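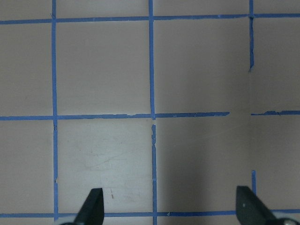
Cómo pasar la Torre de Posden sin gastar pociones

Esta guía explica cómo completar la Torre de Posden en Gruvska con un grupo de nivel 30 o más. Para otros usos del nombre, véase Posden (aldea). La torre se abre cuando habláis con el herrero Lazăr después de la misión del puente. Si el herrero no aparece en la fragua, hay que dormir una noche en la posada y volver por la mañana.

Qué necesitáis

Un personaje con el hechizo Waro, de invocación de tierra. Cuesta 40 puntos de maná y el espíritu permanece durante tres turnos.
Un sanador que conozca Aliento.
La llave de cobre, que está en el cofre del sótano.

Paso 1. Entrar por el lado norte

La puerta principal también funciona, pero os obliga a luchar contra dos centinelas. Por el norte hay solamente un murciélago, y se puede evitar si camináis pegados al muro.

Paso 2. La sala de las casillas

En el segundo piso el suelo se divide en casillas y cada una tiene un efecto. Las del borde quitan vida y las del centro no hacen nada. Moved primero al sanador, y después a los otros en el mismo orden en que están en el menú. Si un personaje cae en una casilla de hielo, pierde el turno siguiente.
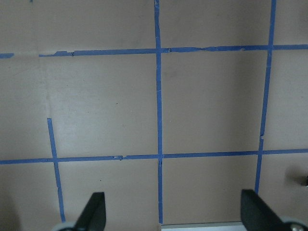
Cuadrícula con cinta azul sobre una superficie lisa.

Para memorizar el camino, yo recomiendo dibujarlo en un papel. El mapa del juego no guarda las casillas ya pisadas, y al salir de la sala todo vuelve al principio.

Paso 3. El Guardián

Tiene 277 puntos de vida y es débil contra tierra. En el primer turno invocad a Waro y poned a los demás en defensa. Waro hace roughly el mismo daño en cada golpe, 114 puntos si el invocador lleva el anillo gris, de modo que el combate termina en el tercer turno. Cuando el Guardián levanta el escudo no conviene atacar con espada.

Paso 4. Salir

Recoged el fragmento detrás del trono antes de usar la escalera. Si bajáis sin él, la torre queda cerrada hasta el capítulo siguiente. Con el fragmento en el inventario, volved a la fragua y elegid la segunda respuesta.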